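Home | Products | Projects | Newsroom | Distributors | Contact

Brandão Opens Second Line for Pressure Pipe Fittings at Ostholm

20 November 2021

Brandão has begun production on a second molding line at its Ostholm plant. The line makes fittings for polyethylene water mains and will supply distributors that until now have ordered through the company's central warehouse.

The new line covers elbows, tees, reducers and end caps. It adds 186 items to the catalog, the largest of them for pipe with an outside diameter of 285 millimeters. Existing part numbers remain unchanged, and open orders will be filled under the terms on which they were placed.
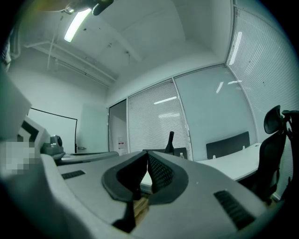
Testing and Marking

Each production lot is sampled for pressure testing before release. Samples are held at constant pressure for 1000 hours, and the lot number is molded into the body of every fitting. Test reports are issued with the delivery note and may also be requested from the sales office by lot number.

Resin for the line is supplied by Zivix under an agreement that runs for three years. Packaging has been revised as well, with fittings now shipped in sealed bags to keep the fusion surfaces clean until installation. 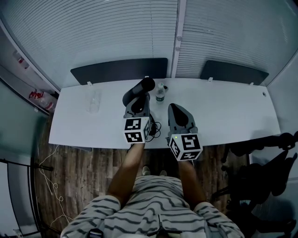

Brandão Trade Bulletin, Vol. 12, No. 4, p. 3

The plant employs 66 people, including the operators hired for the second line. Deliveries to distributors in the northern sales region begin first. The remaining regions will be served from February, when the revised price list also takes effect. Distributors are asked to submit their forecasts for the first quarter to their regional office.

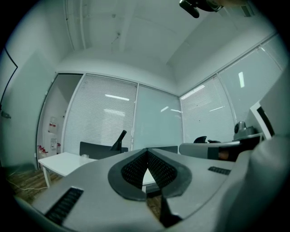 Can the new fittings be joined to pipe from other manufacturers?

They can be used with any polyethylene pressure pipe of the same outside diameter and a compatible material grade. Installers should follow the fusion times printed on the bag label.

Related items
Arnano Named Distributor for Valve Boxes
Revised Storage Guidelines for Coiled Pipe
Ostholm Plant: Holiday Shipping Schedule

Contact the Newsroom | © 2021 Brandão. All rights reserved. | Back to top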